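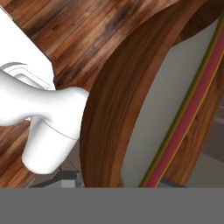 The white finger of the gripper against the curved wooden rim, in the simulation

In February I visited the open afternoon at Irov, a small company in Drummond that works on robots for homes and shops. I went with one question: can a machine already do the small chores which I do every evening without thinking?

We were a group of 8, and Tegwen Watkins received us at the door at 2 p.m. She is responsible for testing. She told us that most of the work happens first on a computer, so the first room had only desks and screens. I had expected noise and motors, and I must admit I was a little disappointed in the beginning.

The disappointment did not last long. On the screen, a smooth white finger was very close to a thick rim of brown wood. Behind it were long boards with dark streaks, and on the other side a flat gray panel with a stripe of green, red and yellow. I asked why one should look so long at the place where a finger meets wood. Tegwen Watkins answered that for a person to touch a piece of furniture is nothing, but for a machine the last centimeter is the most difficult part of the whole job. If it pushes too much, the furniture moves or gets a scratch. If it stops too early, nothing happens at all.

Her team has a list of 257 small tasks, like closing a drawer, wiping a shelf or putting a cup in its place. Each one is repeated 200 times in simulation before they try it with a real arm. I asked how many of them she would trust in her own kitchen. She thought for a moment and said two, and she did not want to tell us which ones.

Later we had coffee with Sheldon Chan from Flakonix, who fills shelves in a cosmetics store in Bostton and came to see if he could use such a machine. His opinion was more strict than mine. In his store the boxes arrive in different sizes and customers leave things in the wrong place, and he needs a helper who can manage this on the first day. He will ask again next year.

My own answer is "not yet" for the house, and "maybe soon" for a shop with very regular shelves. The visit took two hours and was free, but you must register by e-mail. The entrance is at the back of the building, next to the bicycle stand.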